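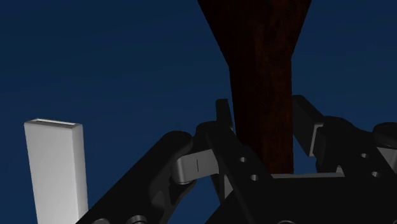 Dark reddish-brown wood against deep navy.

Homes & Making | Living with colour

Going brown, and then going blue

My mother's front room was magnolia. So was her hall, her landing and the inside of the airing cupboard, and when I finally got walls of my own I painted every one of them white and felt terribly daring. White was modern! White made the place look bigger! I lived like that for years, wiping fingerprints off the door frames, and it never crossed my mind that I might not like it very much.

Then my great-aunt's table arrived. It's a big, square, dark thing with legs like a shire horse, and the rest of the family had already said no to it. I had it put in the middle of my nice white room, where it looked like a hole in the floor. I tried a pale cloth over it. I tried plants. For one mad week I had it pushed up against the radiator with the telly on top, which did the telly no good at all.

What I should have done was ring Glenys Kereama straight away. Glenys and I used to share a desk in a very dull office, and while I stayed in very dull offices she went off and learned how to do up other people's houses. She stood in my doorway with her coat still on and looked at the table for quite a long time. "Your table's fine," she said. "It's your walls that are shouting."

I'd always thought of white as the quiet one. But put something nearly black next to it and your eye goes straight to the join, every time you walk in, and you can't see anything else. Put the same table in front of a dark wall and the edges soften and you start noticing the wood. Mine has a lot of red in it, which I'd honestly never spotted in all the Christmases I spent underneath it as a child.

So it was going to be dark. The question was which dark, and I went through the lot. Green made me feel like a solicitor. Grey looked lovely on the card and like a wet car park on the wall. I had a soft spot for a sort of plum from Skulitz, the little paint firm up the hill in Foder, but the woman on the till said she'd had it in her own dining room and had gone off her food. (She sold me a tester anyway, and I do see what she meant.)

Navy was the one I kept skipping. Navy was school uniform. Navy was my dad's one suit. I only tried it when I'd run out of other ideas, on the back of a cereal box propped up behind the table, and I went to make a cup of tea and came back and thought, oh, there you are.

Blue and brown are old friends, it seems. Glenys says the trick is that most brown wood is really a very dark orange, and blue sits opposite orange, so each one makes the other look more like itself. She drew me a wheel on the back of an envelope. I've still got it, stuck to the fridge, next to the bin days. 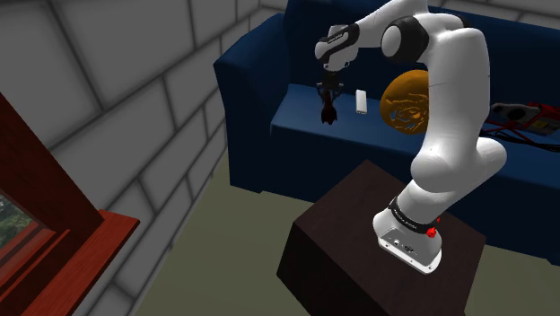

Now, money. I'd put by 1250 pounds for the room and I'd told everyone, loudly, that I would spend no more than 1000 of it. I did all the painting myself, over a very long weekend that began on a Friday lunchtime with a new roller and a great deal of confidence. Dark paint is slower than light paint. You need an undercoat in something close to the final colour or the old white grins through, and you can't stop halfway along a wall for a sandwich, or the edge dries and you'll see the line for ever. I stopped for a sandwich. You can see the line. There's a bookcase there now.

The ceiling I wanted to leave, and Glenys wouldn't hear of it. If you take a dark colour up the walls and stop dead at the top, she says, you've made yourself a box with a lid off. We compromised on a blue so pale that visitors think it's white, and I must admit the room feels taller for it, though my neck took a fortnight to forgive me.

After the walls came the sofa, and here I got carried away. The old one was oatmeal and had gone the colour of old oatmeal. I fully meant to buy something mustard, having read in a great many magazines (this one included) that you need a "pop". I sat on every mustard sofa for miles. The one I liked was called the Wallin, it had little turned feet, and I was standing there with my purse out when I noticed a navy one behind it, reduced, with a tiny pull in the fabric at the back. Navy sofa, navy wall. I rang Glenys from the shop floor and she laughed so hard that a man looking at footstools turned round.

It works, though. The sofa has more or less melted into the wall and the table has come forward, and the whole room has gone calm in a way I didn't know rooms could. I bought a rug to go between them, a flatwoven thing in rust and cream, and after that I stopped buying things, mostly because there was no money left. I won't say what the final total was. It began with a 1 and it wasn't 1000.

My neighbour Jummai Ekpo came round in April to see what all the banging had been and went home and painted her bedroom the same colour. Hers faces north and gets no sun at all, so by rights it ought to be a cave. She's put brass lamps either side of the bed and kept the bulbs low and warm, and it's the cosiest room on the street. I'm quite jealous of it. She has also pinched my great-aunt's name for the colour, which was "Sunday blue", from a coat she wore to chapel for 31 winters.

A few things I'd pass on if you've got a dark old lump of a table and a tin of paint in mind. Look at your sample after tea as well as in the morning, as navy can go completely black once the big light's off. Matt hides a bumpy wall and shows every greasy hand, so if you've got children or a dog, get the wipeable sort. Dust shows on dark wood, it just does, and I keep a cloth in the drawer and try not to look at the thing side-on in sunshine. And do feed the wood. I use Dodadska, a beeswax polish that smells of church, 2 thin coats with a night in between, and then I buff it with an old pillowcase until my arm gives out.

My mother has been to see it, of course. She walked all the way round the table with her handbag over her arm, ran a finger along the edge, and asked if I'd got any of the blue left over. She's thinking about the airing cupboard.

Contact us | Write for us | © All rights reserved | Back to top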